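Thursday, bench notes, August

Carrying on with the finish trial for the breakfast trays and serving boards. Gwion had the shop until lunch, so I started at 1:15 with the door open and the fan off. Shop hygrometer was steady all afternoon.

What I want to settle this week: oil or hard wax for the Jarman order, how far to sand before the first coat, and whether raising the grain first is worth the extra day. Meirion Wynne thinks the extra day is a waste on maple. I think he is right about the undersides and wrong about the tops.

Samples

Cut 16 offcuts from the same batch of maple, each long enough to get a hand plane on. Marked the back of each in pencil with the final grit and a letter for the finish. S is the Sedine oil, F is the Furaseo hard wax, B is bare. Left the pencil marks under the finish so they can't rub off.

Half the samples were wiped with a damp rag on Tuesday and left standing on edge overnight. The fuzz that came up was more than I expected on the pieces with curly figure and hardly anything on the plain ones. Knocked it back by hand with the last grit used, five or six strokes with the grain, no machine.

Sanding

Went 80, 120, 180 on all of them. Four samples stopped there. The others went on to 220, and two of those to 320 to see if the finish still takes.

The random orbit sander is leaving pigtails again at 120. Changed the disc and they went away, came back after three pieces. Pulled the pad off and found a lump of dried glue pressed into the face of it. Picked it out with a scraper and ran the rest without trouble. New pads are on the list, and I'd like to keep one pad only for finish work and write on it.

Pencil scribble across the surface before each grit is still the best check. Where the scribble stayed after a full pass there was a low spot at a glue joint, and two of the offcuts had to go back to 80 because of it. This is the same problem we had on the last lot of boards. Joints look flush under the ceiling lights and then show up when you put a lamp low at one side.

Glue joints

Measured the step on the worst offcut with the feeler gauges. Thin, but you can catch it with a fingernail. I think it comes from clamping too hard at the ends and leaving the middle to look after itself. On the next glue-up:

– cauls across both ends and one in the middle, waxed
– snug the cauls first, then the long clamps, then the cauls again
– scrape the squeeze-out when it is rubbery, don't wait until morning
– a full day in the rack before it goes anywhere near the sander

Gwion Gwilliam asked if we should go to wider planks and fewer joints. It would save time. Against that, the wide stock we have had from Gendonitz this summer has cupped more than the narrow, and I had to send two lengths back. For now I would stay with the widths we have and get the clamping right. With pale wood the seam never disappears anyway, and customers don't seem to mind it if the grain runs the same way on both sides.
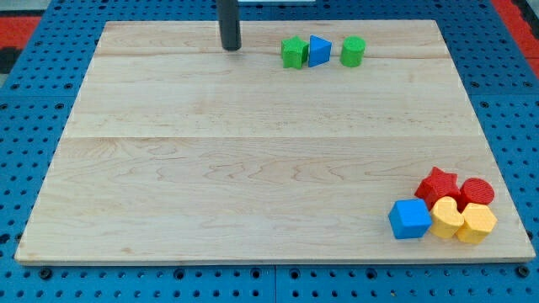 First coats

Sedine oil went on with a lint-free rag, flooded, left for 15 minutes by the wall clock, then wiped until a clean paper towel came away dry. It yellows the maple more than I remembered. On the raised-grain samples the color is even. On the ones that weren't raised there is a slight blotch around the curl, visible from the side and not from straight above.

Furaseo hard wax went on with the white pad, very thin. Much less color change, close to the bare sample. It grabs quickly, and on the first piece I left a lap mark by stopping to answer the phone. Had to rub that one out and start over. On a full-size top I would do it in one go, working from one end to the other, with a second person buffing behind.

At 320 the oil sat on top and took longer to wipe off. No advantage that I can see or feel. I'd stop at 220 for the tops and 180 for the undersides and edges.

Used 173 ml of oil on the S samples including the rag, so there's plenty in the can for a second coat and the offcuts Meirion wants for his own test. Wax use was too small to bother measuring.

Rags are laid flat on the concrete outside, to go in the water tin before locking up. Please don't ball them up in the bin, it was done again last week.

To do

Second coat on everything tomorrow after a light rub with the gray pad. Then the water ring test with a wet glass, overnight, and a coffee test on one of each.

Order sander pads and more 220 discs. Ask Jarman whether they want the tops closer to the bare wood color, which would decide it for the wax. Meirion to look over the lap mark sample before I reuse it.

Low lamp goes back on the hook by the drill press when you're done with it.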